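Project report – teaching a two-arm robot by hand and by remote control

What we wanted to do

Our task was to get a two-armed robot to hold a part with both grippers without anyone writing out the path in code. You show it, it copies. We picked two ways of showing and compared them. Way one is by hand: motors go soft, one of us grabs the arms and pushes them through the motion. Way two is remote control: a pair of small leader arms on a separate desk, you move those and the big arms follow.

The project name is Stundum. It was the name of the folder before we had a topic and then it was in all the file paths, so it stayed.

First weeks

Most of the first month went into recording. The script we got from last year's group (they called it Durnow, no idea) saved the joint angles fine but dropped the gripper signal whenever the disk was busy. We didn't notice this until we played a demo back and the arms went through the whole motion with the fingers wide open. Had to throw out everything up to then. New recorder writes to memory first and saves at the end of the demo. Slower between demos but nothing missing.

Also the clock on the leader desk computer was off from the one on the robot. Small thing, took two afternoons.

By hand

Good: you feel the weight, you feel when the fingers touch. New people could make a usable demo on the first evening. Bad: one person has two hands and there are two arms and also two grippers to close. We ended up with a foot pedal for each gripper, which works but you have to think about your feet. Left pedal left gripper, sounds easy, isn't when you are leaning over.

Other bad thing – your own arms are in the camera view the whole time. For the joint-only version this does not matter. For the version with camera input it matters alot, so those demos were no good for it. We replayed a few of them without the person and recorded the camera again, but replays drift and then the fingers land in the wrong spot.

By remote control

Cleaner camera view, both hands on the leader arms, grippers on triggers. But no feeling of force at all. Everybody squeezed too hard in the beginning. And when both grippers have the same part you can't tell that you are pulling against yourself, the arms just start to hum and then the motor protection kicks in. We put in a soft limit on the difference between the arms, which helped. A bar on the screen shows how close you are to it.

Practice matters more here. The first demos of each driver are jerky, lots of stopping to look. We left out each driver's first session when training. Maybe too strict, we did not test keeping them.

Numbers

We kept 114 demos after cleaning, by hand and remote together. 79 of them are remote control. So the two sets are not the same size and a direct comparison of the trained results is a bit unfair, we know. Training ran for 1,000 passes over the data each time, no tuning beyond that. We ran out of time on the lab computer.

What we can say: the motion trained on hand demos looked smoother in the approach. The remote one was better at closing the two grippers in the right order. When the part started in a place we had never shown, both did badly. 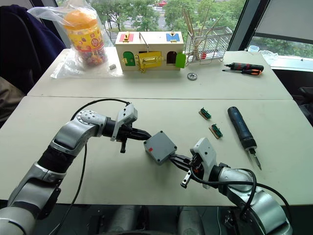 Robot Learning Student Team – Dept. of Mechanical Engineering, Olten project lab

Both grippers on the gray box, one from each side, is the pose we care about the most. Getting there is the hard bit. If one side closes early the box turns and the other side misses the edge. In the demos we ended up with a rule – stop just short with both, check, then close. The boards on the wood strips and the blue screwdriver are lying next to it on the front table. Reaching for those with one arm would be a seperate skill and we don't have it yet.

Still open

- Same number of demos for both ways, otherwise the comparison stays weak
- more start positions, not just the ones that are easy to reach
- some kind of force feedback on the leader arms, even a buzz would do
- write down the pedal setup, right now it's only in our heads
- merge the Lã branch (new gripper limits) into the main code. Works on the test stand, not tried with both arms at once

Code and cleaned demos are on the lab drive under Stundum, read the notes file first. The lab closes for August so the next group should copy the demos over before that.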